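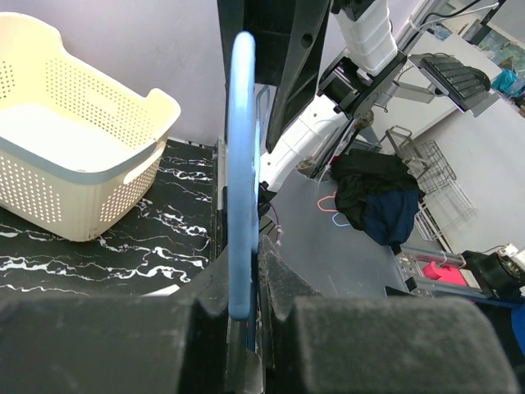

Skoveck wall, Magsi underpass, notes from Thu 18 June. Primer went on in two coats, 30 minutes between them. Stencils for the lettering are hung up between passes, and a plain plastic hanger like the light blue one is enough for a small sheet. Anything larger gets clipped to a line.

Fataro caps run wide at low pressure. Fine for fills, too soft for the outline – switched to skinny caps for the last 50 cm on the left.

Anti-graffiti coating is still undecided. Liltano wants a sacrificial wax, which means recoating after every wash. Next session on the wall is in July.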